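Progress report to the Wimico fund, third period
July
By Kyriaki Pappas

You asked for a shorter report this time, with less about the gripper and more about whether a machine can do a shop-floor job yet. The short answer is that ours can do part of one. The longer answer follows, and I have kept the gripper to a single paragraph.

For anyone new to the file, the job is the refurbishing bench at Stestlow, where old office workstations come in tired and go out with memory and processors fitted. A decent technician does it while talking about something else. We set out to see how much of it an arm could manage, and we told you last year that memory would be the easy bit. I have since been asked to stop using the word easy in writing.

Memory first, then. Over this period we ran 200 attempts at taking a module from the tray and seating it in a slot on the motherboard. The arm picks the module up reliably now. It finds the right slot reliably too, which took most of the autumn. Pushing the thing home is where your money has been going. A module wants a firm press, evenly at both ends, and the arm tends to favour one end, like a man sitting down on a bench he doesn't trust. Orestis Tsakiris rewrote the pressing routine in May and the results have improved since, though he still keeps a hand near the stop button.

The gripper paragraph: we changed the finger pads. It helped.
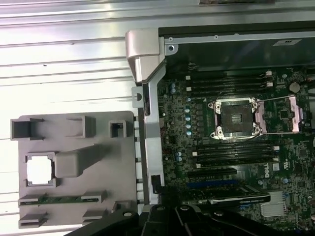
Processors are another matter. The socket has a lever and a load plate and a great many small contacts that do not forgive. We have agreed with Nektarios Antoniadis at Stestlow that the arm will practise only with dead chips on boards already written off, and he has been generous in supplying both. We have used up 11 boards. He tells me the shelf of dead ones was getting crowded anyway, and I have chosen to believe him.

The part we have working is the lowering of the chip. The part we don't is the lever, which has to be pushed down, swung slightly sideways and tucked under its catch. Efthymia Deligiannis can do it with one thumb. She has been filmed doing it so often that she now does it badly when anyone is watching, and we have had to throw out a morning of recordings on that account.

On speed I should be plain. With a module already in the tray and the case open on its side, the arm takes around four times as long as Efthymia. It doesn't open the case. It doesn't move cables out of the way either, and it has no opinion on dust. A person still does all of that, then stands beside the machine to see how it goes, so at present we have automated roughly half a job and added a spectator. Evaristo Alvarado in our office would like me to point out that the spectator's time comes out of a different line of the budget.

Spending is on track apart from parts trays. We budgeted $500 and have spent $1,002, mostly on having the clips remade after the first lot held the modules so well that the arm couldn't get them out again. I'd ask you to approve the difference. The colour is still grey. We did look at others, and they cost more.

For the next period we plan to leave the processor lever to people and concentrate on filling a whole bank of memory slots in one go, without a hand near the stop button. Brostell has offered us a few cases of a different make to try, and I would like to say yes, mainly to find out how much the arm has learned about memory and how much it has merely learned about our bench. Kyriakidis will look over the safety fencing before any of that starts.

Visitors are welcome in the mornings. The afternoon sun comes straight across the bench and the vision system goes to pieces, so we use that time for paperwork, including this.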